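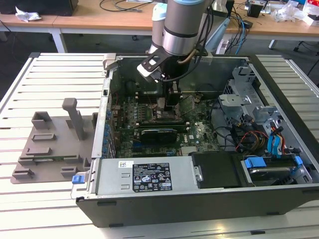
Old desktop gets loud after an hour. Clean it or bin it?

Asked by Olga Casado
Last updated June 12, 2026
3 min read

Hi all, hoping someone can talk me through this. I've got an old tower that I do my bookkeeping on, plus the club newsletter, and a bit of family history when it rains. It's been a good machine but since March it gets really loud once it's been on for an hour or so, like a hair dryer in the next room. Sometimes it slows right down as well and I have to go and make a cuppa while it thinks.

My brother-in-law reckons it's full of dust and I should just run the vacuum over the insides. The bloke at the shop reckons I should buy a new one (well he would, wouldn't he). It lives on the floor next to the heater vent and we have two dogs, so I'm not going to pretend it's clean in there. I've never had the side off. Is this a job for a normal person? And is the vacuum OK? I don't want to lose the newsletter, there are 14 years of them on there and I'm a bit slack with backups.

3178 views
26 comments
Share

Answer from Aarne Niskanen

Yes, a normal person can do this, I promise! I was terrified the first time and it was fine.

Before anything, copy the newsletters onto a USB stick. Do it tonight. Then copy them somewhere else too, because I've put a stick through the wash and it never worked again.

Then shut the machine down properly, switch it off at the wall and pull all the cables out the back. Take a photo of them first so you know what goes where. Carry it outside or into the garage, lay it on its side on something flat and take the side panel off. Most of them are two screws at the back and the panel slides. Touch a bare metal part of the case before you go poking around.

I'd skip the vacuum inside. It can build up static and the nozzle is clumsy around the little parts. Get a can of compressed air and use short bursts, with the can upright. Hold each fan still with a finger or a pencil while you blow on it so it doesn't spin like mad. The one that matters most is the big fan sitting over the processor, and the metal fins under that. Dog hair makes a sort of felt in there. Mine came out in one piece like a tiny blanket, I was weirdly proud of it.

Don't forget the front, where the air gets drawn in, and give the bench a wipe as well or you'll just be setting the computer back down in it. A soft paintbrush is good for anything with slots or ridges. You can wipe straight over the top and think it's clean when there's still a lump sitting down in the groove.

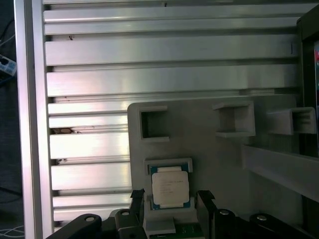
Brown clump caught in a groove on ribbed aluminium, with smaller specks nearby.

Last thing, move it off the floor and away from that heater vent. Even a low stool helps. I do mine every March now and it's been quiet as anything.

Share
2 comments

Answer from Eusebio Arrieta

vacuum is fine, done it for years. just dont touch anything with it

Answer from Visitación Bermúdez

Agree with most of what Aarne said but if it's still loud after a clean, the fan itself may be worn out. Mine had a rattle that no amount of dusting fixed, and a new fan was cheap and took me one evening (most of it spent looking for a screw I'd dropped in the carpet). The other possibility is the paste between the processor and its cooler has dried up. I'd get somebody to show you that one the first time, it's fiddly and a bit messy.

Also have a look at what's running when it gets loud. Might be a backup program or an update chewing away in the background and nothing to do with the dogs at all.

Share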